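Robots, laundry and a very good open day at Pritness

2 June 2021

I've been to a fair few open days and most of them are posters and warm orange juice, so I went along to the Pritness workshop in Faletberg expecting more of the same. Wrong! The doors opened at 11 and the queue was already past the bike racks. They'd put out 200 free tickets and every one had gone.

The big draw was the clothes handling demo. Two arms, one table, and a pile of tops to get through - football shirts, tea towels, a Bulls jersey. I stood there far longer than I meant to.

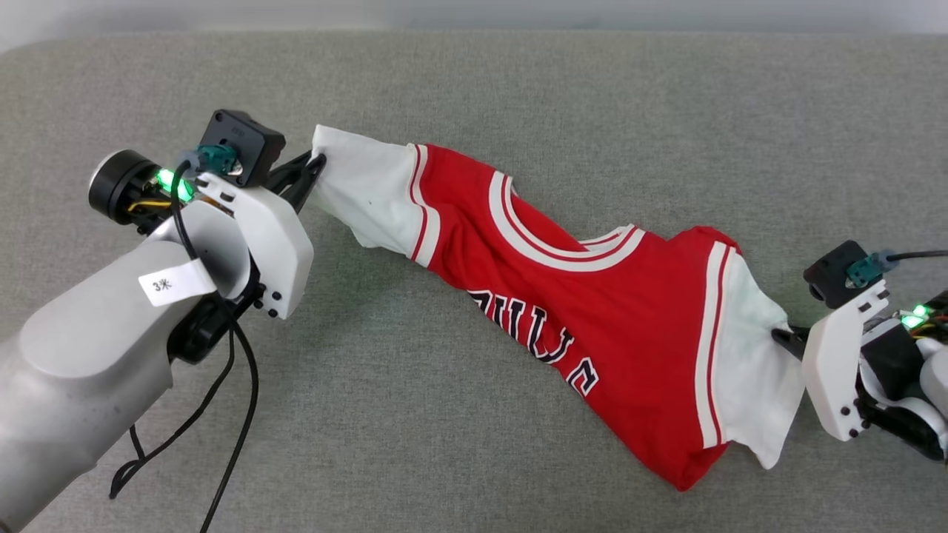
By our Sonamel correspondent, local news and events

With the jersey, it's the middle that looks tricky to me. There's a gripper at either end, and in between the red part is all twisted, with the neckline twisted and half the lettering lost in the folds. I have the same trouble with duvet covers.

The team told us they've put 3,000 practice runs into the Zinchenko project so far, mostly on shirts (socks are next, good luck to them). Children got to pick which top went on the table, and there was some fierce bargaining over that.

Another open day is planned for later in June, again with 200 places. Tickets are free from the front desk at Pritness - bring an old T-shirt if you've got one to spare.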